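Plumano Building – Users' Meeting

Minutes of the meeting held on 2019-08-23 in the ground floor meeting room

Chair: Ibrahim Bako
Minutes: Gion Schwaiger
Also present: two from Tiltico, one from Brendico
Apologies: Ammann

1. Minutes of the last meeting

The April minutes were agreed with one correction. Under item 4, "side door" should read "yard door". Gion to change the file copy.

2. Matters arising

Yard door: the new closer has been fitted. Tiltico said it still slams when the windows on the stairs are open. Ibrahim to ask the fitter to come back and adjust it.

Noticeboard: moved to the first floor landing as agreed. Old notices have been taken down. Anything without a name on it went in the recycling.

Keys: two sets are still out from before April. Brendico to check their desk drawers again.

3. Floor in the long room

Gion had been round the long room before the meeting. The grey wood-grain floor has now been down for 3 years and the question was whether to have it treated, replace part of it or leave it alone until next summer. Tiltico would like it left until their busy period is over. Brendico said the grey shows footprints more than the old brown one did, but they would not want to pay for a different colour.

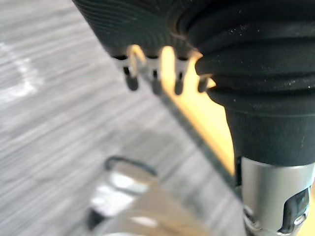
Long room: grey wood-grain floor to the left.

There was some discussion about cleaning. The present arrangement is a dry sweep every evening and a damp mop once a week. Brendico asked whether the weekly mop could be done early in the morning, as staff have been walking across the floor before it dries. Agreed to try this for a month. Only the cleaner in the blue bottle is to be used. The polish left under the sink by the previous tenants is to be thrown out.

Replacing the strip by the door was put at 60 pounds for materials, with fitting on top. It was agreed to get a proper price for fitting before deciding. No work to be booked until Ammann has had a chance to comment.

Action: Gion to get the price. Tiltico to send dates when the room can be cleared.

4. Storage and shelves

Brendico asked for more shelf space in the back store. The store was last sorted in April and has filled up again, mostly with flat cardboard. Ibrahim said that 38 boxes were counted at the time and the limit agreed was lower than that. It was agreed that each user keeps to one bay and that cardboard goes to the yard at the end of each day.

Tiltico have a spare set of shelves which would fit along the back wall – they are free to anyone who will carry them down. Brendico will take them.

5. Kitchen

The fridge is to be emptied at the end of each month. Anything not labelled will go. Tea towels are being washed by the same two people each time and a rota will go up by the kettle.

The tap in the kitchen drips. Ibrahim to change the washer.

6. Heating

The timer is to stay as it is until October. After that it will come on 15 minutes earlier in the morning. Ammann had sent a note asking for a full hour. This was not agreed, but will be looked at again if the long room is cold.

7. Any other business

Bikes are not to be left in the passage. The rack in the yard has room.

Brendico asked for a second coat hook rail near the front door. Agreed, if they put it up themselves.

8. Next meeting

Date to be fixed by email once Ammann have replied. Same room.

Copies to all users and one for the noticeboard.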